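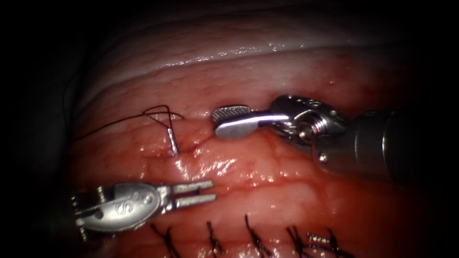
Tissue with five knots tied and the needle part-way in, both instruments in.

1 Jul 2022, suturing bench, Stotdale

Finally a proper morning on interrupted stitches! I'd been putting this off all week (paperwork for Bowen, don't ask) and wanted to get my knots to sit the same way more than once in a row. Plan was short tails, even spacing, and no sawing the thread through the edge when I pull up. I kept wanting to rush the second throw, and that's where mine always go slack.

Moisture matters more than I thought. Let the surface get tacky and the thread drags, so I'm writing "spray" on the checklist where I'll see it. 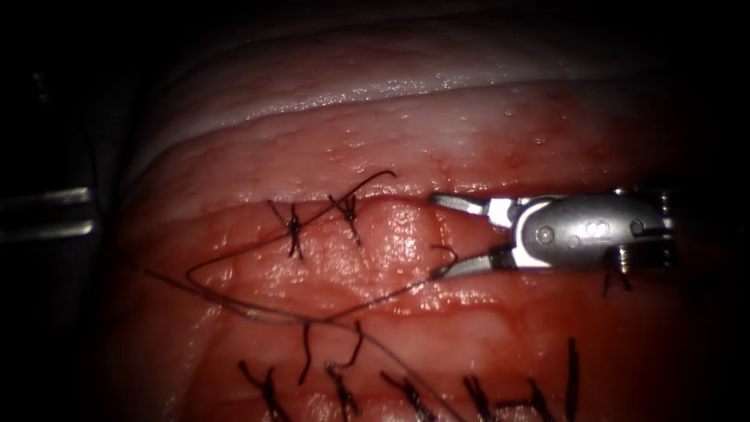 Yen-ting Chiang thinks I pull up too early: lay the first throw flat, wait, and only then bring the second one down on it. Also that I should quit trimming so close until the knots hold. Fair on both counts, and I've pinned it over the bench. 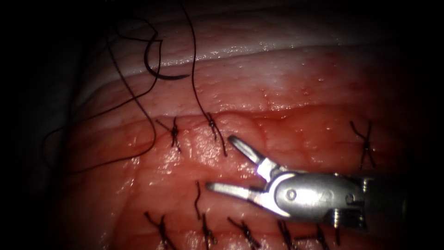
Spacing is still my weak spot. I start out fine and then get greedy and take a big step, and going back to fill a gap is no fun at all once the edges have settled. Look at the three knots along the upper edge of the seam: the one on the far right is way off from the other two. Ginevra, if you read this, I'd love your trick for judging the distance by eye.

Thread handling next. I want to start with less slack, because a long loop wanders off and then I waste ages chasing it
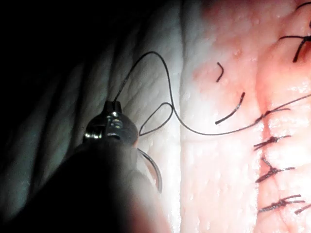 and by the time I've got hold of it again I've forgotten which way I was wrapping. Botond cuts his to 6 inches and swears by it, so I'll try that for the next set.

To do: order more thread from Zikov, ask Sveva for the good scissors back, 4 more rows before I touch running stitch.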